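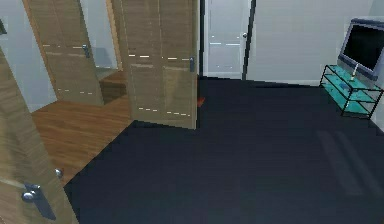 We've had the cleaning robots on the night route at Wuyts since spring, and people keep asking what changed for the crew, so quick page, sorry for typos. Short answer: fewer hours pushing a vacuum, more hours walking ahead of a machine getting things out of its way. Everything gets tried in the simulator first, room by room. Mieke Wouters builds the rooms. The one up top is mostly doors, with a stretch of wood floor running into navy carpet, and that meeting line is where we spent most of December. Carpet setting, wood setting, where does it switch. Also the glass TV stand. Thin legs, see-through shelves. Edgardo Sarmiento asked for glass furniture in there, he has cleaned real ones for years and knows what gets bumped.

More from the same work, just notes for now, in no order.

**Doors**

Biggest change to the shift. Used to be you open a door, clean, shut it, next. Now all the doors on a hallway get opened before the run and shut after. One person does the whole hallway. Edgardo calls it the door walk.

Half-open is worse than shut. A shut door the planner just skips and puts on the list. Half-open it tries to go round, and there goes the schedule. Rule now: all the way or not at all.

**The list**

Every run ends with a skip list. Rooms missed, corners missed. Crew does those by hand. First version had 119 lines on it, no way to read that at 4 am. Mieke got it down to 22 for the same building, by grouping by room insted of by spot. Printed, not on the tablet. Crew asked for paper, crew got paper.

**Test runs**

1,015 simulated runs on the Gornonum floor plan before the machine went near the real place. Sounds like a lot. Most were run overnight in batches of 200 and looked at over coffee.

What the sim is good for: furniture, doorways, floor changes. What it's bad for: cords, wet umbrellas, a sock. We still do a walk with a person every time a new site starts.

**Job titles**

Touchy one. "Operator" was the word in the Astik contract and the crew hated it. They clean buildings. Went back to cleaner, with a route lead on each shift. Route lead gets the higher rate. Took two meetings and should of taken one.

Hours did not get cut at Wuyts. Want that written down. Two people moved from floors to kitchens and glass, one asked to, one didn't and isn't thrilled. She says the floors were the quiet part of the night, she could listen to the radio and think. Fair. Don't have an answer for that yet.

**Backs and knees**

Good news part. Less bending, less dragging hose. But more lifting chairs, the machine wants clear floor and chairs don't move themselves. Edgardo's crew now does chairs in pairs. Slower on paper. Fewer sore shoulders going home.

**Noise**

Lower than the old vacuums but it goes on longer. People working late at Flisel complained, so that floor starts an hour later now. Which pushes the kitchens back. Still sorting.

**Next**

- Thresholds again, Mieke has a new setting to try
- A second room with low furniture
- Skip list in bigger type
- Edgardo training two more route leads

Comments and corrections to Mieke or me, the crew has already sent plenty.

Updated December 20, 2020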